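Paltanwood Community Help
Sport & Hobbies > Racquet sports
Posted in November by shedcourt_mum

Plastic shuttles for a church hall, which ones and how do you stop them wrecking so fast?

Hi all, quick one hopefully. We've started a social badminton night at the hall in Paltanwood, mostly beginners, a few kids, a couple of grandparents. Someone donated feather shuttles and they were shredded by the second night. So I want plastic. But the wall of plastic ones at the sports shop made my head spin, different colours, different caps, coloured bands, and the kid at the counter just shrugged.

What I need to know:
- yellow or white? Our walls are cream, ceiling is white-ish, lights are terrible
- what does the coloured band round the head mean, is it just decoration
- how do you keep the skirts in shape. Ours come out of the tub all squashed on one side and fly like a drunk moth
- is it worth fixing them or do you just bin them

Budget is tiny, we charge $4 a head and that has to cover the hall too. Storage is one shelf in a cupboard that gets hot as in summer. Thanks in advance, typing this at school pickup so sorry if its a mess.

--

wokberg_smash

Yellow. Definitely yellow with cream walls. White ones just vanish in front of a pale wall, you hear them and don't see them. We play at the Wokberg rec centre, same problem, swapped over and the beginners started hitting the thing.

Band is the speed. Green slow, blue medium, red fast, on most nylon ones anyway. Cold hall you want faster, hot hall slower. Blue is fine for you, don't overthink it. Check the tube tho, not every maker sticks to it.

Buy tubes, not the loose bags. Loose bags are where the squashed ones come from.

--

arach_lefty

Agree with above on colour and speed. Bit more on the rest as I look after the gear for our lot out at Arach, 20 players on a busy night and most of them can't be trusted with anything.

Storage first. It's your biggest problem I reckon. A tub lets them roll around and sit on each other. Skirt gets an oval in it and then it wobbles. Keep the tubes they came in, even the tatty ones, and nest the shuttles head into skirt, all facing the same way. Don't ram them. If the lid won't go on there's one too many in there.

Heat. Plastic goes soft, sets in whatever shape it was left in. If the cupboard cooks in summer take the tubes home with you over the holidays. Ours got left in a car boot once and 30 of them came out like old lettuce. Never again.

Getting a bent skirt back. Works maybe more often than not:

1. Bowl of hot water from the tap. Not the kettle, kettle's too hot and they go floppy.

2. Hold by the head, dip the skirt only, keep the cork or foam end out of the water. Few seconds.

3. Take out, ease it round with your fingers till the rim is even. Go gently near the rim as thats where the mesh cracks.

4. Stand it skirt down on a towel or slide it over the top of something cone shaped. We use plastic wine glasses upside down. Leave till cold.

5. Check it over before it goes back in a tube. Put it on a pale table in decent light and look through the mesh. The little diamond openings want to be all whole, and the scalloped edge should go right round with no bits missing. A bright yellow one is easy to check this way, any snapped rib stands out.
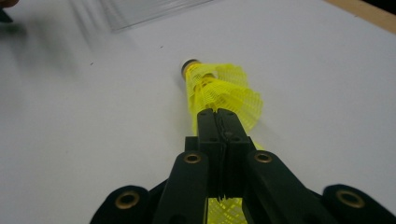 6. Test hit. One underarm serve each, full court. If it wobbles still, it goes in the kids practice tin.

Bin or fix: fix for shape, bin for cracks. Once a rib snaps the next ones go quick and no glue holds. I've tried superglue, craft glue, nail polish. Nope. Head coming loose from the skirt, bin that too, straight away, you don't want it coming off mid smash with kids about.

Also make people pick them up by the head! Half the bent skirts at ours were from folks squeezing them in a pocket, or scooping them off the floor with a foot. Put a sign up.

Costs, we order from Darwish, they do mixed cartons for clubs and it came to $70 last time, lasted us the whole season with the dip trick. Ask if they'll split a carton with another club.

--

shedcourt_mum

Brilliant, thank you both. Had no idea the band meant anything, turns out we've had a mix of reds and greens in the one tub, no wonder. Going to try the tap water thing tonight on the worst ones. Will ring Darwish about a half carton, if anyone else near Paltanwood wants to go in on it give me a shout under this.

--

wokberg_smash

We'd take half. Yellow, blue band. Message me

Contact the moderators | Copyright Paltanwood Community Help | Back to top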